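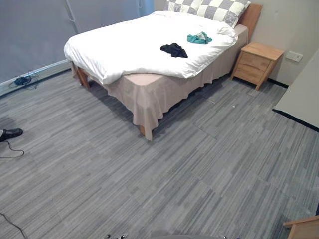 How long does it take to clear the clothes off a bed and put them away?

Four minutes for a normal day's worth, if the drawers aren't already stuffed. Add a little more if you have to hunt for hangers.

KERKWOOD, May 3, 2019 - I'm Shoaib Rajput, I run Gavik, and I'm very happy to say that our bedroom tidying course, Tuver, opens for sign-ups today! It's a home course, done in your own bedroom with your own laundry, and it starts with the spot where most people's clothes end up, on top of the covers.

I've been going into other people's bedrooms for a living for years now (there's no elegant way to put that), and the bed is nearly always where I begin. You take off a shirt, you drop it on the duvet, you tell yourself you'll deal with it before you go to sleep. Then it's late, and the shirt goes on the floor. By the end of the week there's a whole second wardrobe down there on the carpet.

Tuver runs for nine weeks, with one short lesson a week. We do the top of the bed first, then the nightstand, then the drawers, and we leave the closet for late in the course, when you've had some practice. There's a week on folding knits so they don't stretch, and one on the half-worn stuff, the sweater that's too clean for the hamper and not quite clean enough for the drawer. I give that pile its own hook behind the door. My wife would like it on record that she thought of the hook. 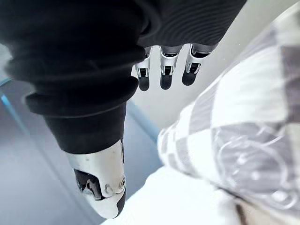
Marlene wrote to us halfway through the spring trial to say that she had no trouble with folding at all, what she couldn't manage was deciding, and she'd stand there holding a black cardigan wondering if it had one more day in it. Could we please just give her a rule? So we did. If you have to smell it twice, it goes in the wash. That's in lesson 4 now, and she gets the credit.

We had 156 households in the trial, and their notes changed a lot. The lessons got shorter, the folding diagrams got bigger, and I cut a long speech about sock drawers that I was fond of.

The first group is limited to 100 places so I can answer everybody's mail myself. A second group starts in August. The printed workbook comes from our friends at Tagle, and it's included in the price, along with a door hook and a set of drawer labels.

To sign up, or to talk to me for a story, write to the Gavik office in Kerkwood and put Tuver in the subject line. I'm glad to do interviews by phone, and I'll come out and look at your bedroom floor if you're nearby.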